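보낸사람: Alfredo Dumlao
받는사람: 가사자동화 메일링 리스트
날짜: 2019년 12월 23일
제목: Re: 부엌일, 지금 기계에 맡길 수 있는 것과 없는 것

Ariel 님 메일 잘 읽었습니다. 답이 길어질 것 같아 인용을 먼저 붙이고 밑에 씁니다.

> Ariel Abella 씀:
>
> 지난번 Hemolo 모임에서 나온 이야기를 듣고 좀 답답해서 씁니다. 발표하신 분은 내후년이면 설거지와 재료 정리를 기계가 맡는다고 하셨는데, 제가 일하는 급식 조리실에서는 그릇 옮기는 일 하나도 기계에 맡길 엄두를 못 냅니다. 5월에 Bruveck 쪽에서 견적을 받아 봤는데, 담당자도 그릇이 늘 같은 자리에 놓인다는 조건을 제일 먼저 달더군요. 저희는 그릇이 같은 자리에 있는 날이 없습니다.
>
> 제가 묻고 싶은 것은 두 가지입니다.
>
> 1. 흩어져 있는 채소를 집어서 냄비에 넣는 정도는 지금 되는 일입니까?
> 2. 된다면, 사람이 옆에 붙어 있지 않아도 됩니까?
>
> 시연 영상 말고, 직접 해 보신 분의 이야기를 듣고 싶습니다.

1번부터 답하겠습니다. 됩니다. 다만 "된다"는 말에 조건이 많이 붙습니다.

저희 Gromari 작업실에서 하는 일이 마침 그것입니다. 장난감 채소를 탁자에 놓고 팔이 하나씩 집어서 냄비에 넣게 합니다. 진짜 채소로는 아직 정식으로 재 본 적이 없습니다. 장난감은 크기가 변하지 않고 무르지도 않아서, 어제 결과와 오늘 결과를 비교할 수 있습니다. 그 대신 이 숫자를 그대로 조리실에 가져가시면 안 됩니다.

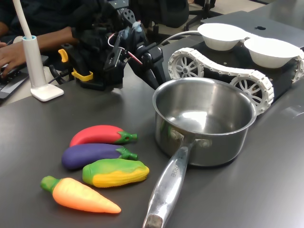
한 차례를 40번 시도로 잡고, 그중 채소가 냄비 안까지 들어간 횟수만 셉니다. 집었다가 떨어뜨린 것, 냄비 테두리에 걸린 것은 모두 실패로 칩니다. 지난 차례는 성공이 36번이었습니다. 연구 쪽에서는 이 정도면 발표할 만한 숫자라고 합니다. 조리실 기준으로 보면 열 번에 한 번은 바닥에서 채소를 주워야 한다는 뜻이니, Ariel 님이 만족하실 숫자는 아닐 겁니다.

실패 네 번의 내용은 이렇습니다.

- 두 번은 집는 위치가 굵은 쪽으로 치우쳐서 미끄러졌습니다.
- 한 번은 옆에 있는 채소까지 같이 밀어서 방향이 틀어졌습니다.
- 한 번은 냄비 위에서 너무 일찍 놓았습니다.

미끄러지는 문제는 모양에서 많이 갈립니다. 당근처럼 한쪽으로 가늘어지는 것은 잡는 각도가 조금만 어긋나도 빠지고, 둥근 것은 손가락 두 개로 누르면 돌아갑니다. 지금 쓰는 손은 평행한 손가락 두 개짜리라서 눌러 잡는 것 말고는 할 줄 아는 게 없습니다. 보라색 가지는 잘록한 데를 손가락 사이에 물리면 위아래가 굵어서 잘 빠지지 않습니다. 그래서 가지를 성공 사례로 보여 주는 분이 많은데, 그 결과만 보고 다른 채소도 될 거라고 생각하시면 곤란합니다. 모임에서 보신 시연에도 어떤 물건을 썼는지 한번 물어보시기 바랍니다. 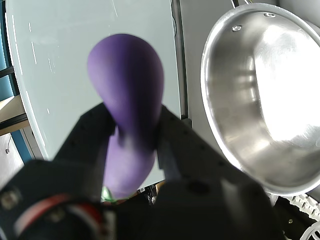

2번 질문은 짧게 답할 수 있습니다. 사람이 붙어 있어야 합니다. 저희도 시도가 끝날 때마다 사람이 물건을 다시 놓고, 팔이 이상하게 움직이면 멈춥니다. 냄비도 골칫거리입니다. 스테인리스 냄비는 안쪽 벽에 하얗게 빛이 반사되는데, 조명 위치에 따라 프로그램이 그 반사를 다른 물건으로 읽을 때가 있습니다. 사람은 의식하지도 않고 넘어가는 일입니다. 조리실은 김도 서리고 물도 튀니까 사정이 더 나쁠 겁니다. 무광 냄비로 바꾸면 좀 낫지만, 기계 때문에 냄비를 전부 바꾸는 조리실은 없을 것이고 저도 권하지 않습니다.

속도 이야기도 해야겠습니다. 채소 하나를 집어서 넣고 팔이 제자리로 돌아오는 데 93초가 걸린 적이 있습니다. 제일 느렸던 기록이고 보통은 그보다 빠르지만, 사람 손과 비교할 수준은 아닙니다. 속도를 올리면 성공 횟수가 바로 떨어집니다. 둘을 같이 적지 않은 자료는 반만 믿으시는 게 좋습니다. 횟수만 있고 시간이 없는 표를 저도 여러 번 받아 봤습니다.

Bruveck 견적에 붙은 조건은 제가 보기에 정직한 편입니다. 물건이 정해진 자리에 정해진 방향으로 오면 지금 기계로도 꽤 합니다. 작업장에서 같은 부품을 같은 통에 옮기는 일은 벌써 그렇게 돌아갑니다. 집이나 급식실은 자리가 매번 바뀌고, 거기서부터 값이 뛰고 성공률은 내려갑니다. 견적을 다시 받으신다면 다음을 문서로 달라고 하십시오.

- 시도 횟수와 성공 횟수, 그리고 무엇을 성공으로 쳤는지
- 한 번 하는 데 걸린 시간
- 시험하는 동안 사람이 개입한 횟수
- 시험에 쓴 물건의 목록

마지막 항목을 빼고 주는 곳이 많습니다. 가지 한 가지로만 시험했다면 그것도 써 달라고 하셔야 합니다.

조리실에서 먼저 해 볼 만한 일을 꼽으라면 저는 식판 쌓기를 고르겠습니다. 모양이 하나뿐이고 놓는 자리를 정할 수 있습니다. 채소 다듬기나 냄비에 넣기는 미뤄 두셔도 됩니다. 설거지는 제가 해 보지 않아서 말씀드릴 것이 없습니다. 접시를 건조대 살 사이에 끼우는 작업은 Jankauskaitė 연구실에서 시험했다고 들었는데, 결과는 아직 못 봤습니다. 이 리스트에 그쪽 자료를 가지고 계신 분이 있으면 올려 주십시오.

저희 기록은 실패한 것까지 표로 정리해 두었습니다. 필요하시면 따로 메일 주십시오. 파일이 커서 리스트에는 첨부하지 않겠습니다.

Alfredo Dumlao
Gromari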